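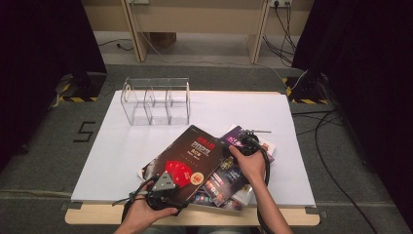
The Fondus savings club of Dradville, which promised its members a return of 80 per cent a year and paid it for nearly two, has been wound up by order of the court, to the loud displeasure of the people it robbed. The club told anyone who asked that their money was kept in separate pots, one per member, untouched by other hands. Think of a clear acrylic organiser, a long low one with thin see-through panels between the compartments, so that anyone passing can tell what is in each and what isn't. Fondus had the compartments on paper. What it didn't have was the see-through part, and when the court's accountants finally got the lid off, they found one bank account holding enough to pay for a decent lunch.

Members paid in £300 to join and were encouraged to top up each quarter. The money was said to go to Trasico, a trading firm which bought unsold hotel nights cheaply and sold them on at a profit. Trasico turns up in the court papers as a brass plate, a telephone number and a rented desk above a shop in Dai Street. The desk had no chair. According to the judgment, neither firm ever bought a hotel night, except for the ones in which the club's founders stayed.

At its height Fondus had 719 members. The early ones got their 80 per cent out of what the later ones paid in, a method so old that the judge declined to explain it in full and referred readers to "any newspaper of the last century".

None of that is unusual. The odd part came after the founders were charged last October, when a group calling itself the Friends of Fondus began collecting money for their defence. Most of the Friends are members who lost their savings. They raised £1,000 in the first evening, in cash, in a biscuit tin, and handed it over to one of the founders for safe keeping. He gave them a receipt. The court has since asked to see the tin.

Setsuko Maruyama, who taught bookkeeping at evening classes in Dradville until she retired, joined the club in its first month and left in its fourth. She had asked for a set of accounts and was sent a calendar.

"It was a nice calendar," she said outside the court. "Lots of beaches. I put it up in the kitchen, and then I asked for my £300 back."

She got it, with interest, and was later asked by the Friends to return the interest as a gesture of goodwill. She has offered it to the court instead, where it will be shared out among those who lost money. Her letter saying so was read out at the hearing, and there was some booing from the back.
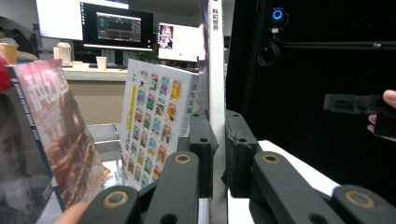 The Friends maintain that the club was sound and would have gone on paying if people had not lost their nerve. There is something in that. It would have gone on paying for exactly as long as new people went on joining, and Dradville is not a large town. By last summer the club's recruiters were working the queue at the post office and had signed up one man twice, under the impression that he was his brother.

Members were also told, in a newsletter sent out in the club's final weeks, that withdrawals had been paused "to protect your growth". Anyone who wished to leave could do so by paying an exit fee in advance. A good many did, and the fees paid for the next newsletter.

The judge was told that several members had offered to stand as witnesses for the defence, among them a couple who had remortgaged their house. Asked whether they had seen any of their money again, they replied that they had every confidence in doing so. Counsel for the prosecution said he had no further questions.

The criminal trial of the two founders is still to come. Both deny fraud, and both are on bail. The winding-up order bars them from running any savings scheme in the meantime, a condition added after a leaflet was found doing the rounds at the hearing itself. It invited existing members to get in early on a fresh venture, at a reduced joining fee for those who had been through the last one.

Claims against what remains of Fondus should be made in writing to the court office in Dradville. Staff there say they have had fewer than they expected, and a surprising number of cards wishing the founders well.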